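Benarstead has been on five nights a week for longer than some of its cast have been alive, and I have forgiven it a great deal. I forgave the second coma. I even forgave the twins. What I can't swallow is the news that Asmaa Ouazzani's character is coming back from the dead in January, after up to 120 episodes of everyone else grieving for her.

The makers call it bold. I'd call it a ratings wobble. Soaps reach for a resurrection when they've run short of neighbours we care about, and Benarstead has spent two years writing out the ordinary ones. The Badawi family used to carry whole weeks on an argument over a shop lease.

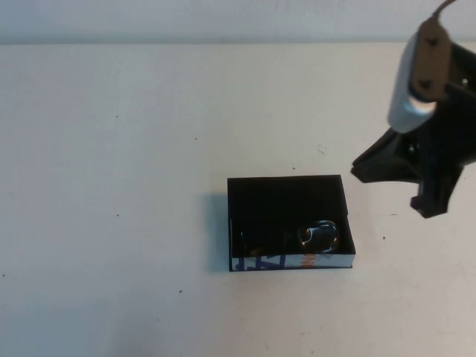
Girkisville tried the same trick with Brahim Mansour's doctor, and the bounce was gone within a month. Viewers turned up for the reveal, had their gasp, and then noticed there was no story behind it. A return like that is an open black box on a pale table: you lean over and most of what you get is dark. Fouad Slaoui, who wrote for the show back then, has said much the same – though he was rather kinder about it.

Perhaps I'll be wrong. Ouazzani is a fine actor and could make a bus timetable sound like a threat. But I'd have given her old slot to someone new, with a job and a bad landlord, and let the dead stay put.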